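Chapter 8
Molded Plastic Parts

8.1 Flat and Domed Surfaces

Small molded parts often combine a flat bar with raised round features. The bar sets the overall length. The discs add height and change how the part sits on a table or in a tray.
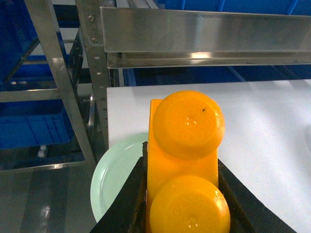

8.2 Raised Lettering

Raised lettering is cut into the mold as a recess. On a glossy disc it may be faint, and side lighting makes it easier to read. The Kuhlmann exercises at the end of this chapter use 2 parts, one glossy and one matte. Record the lettering height before measuring the dome.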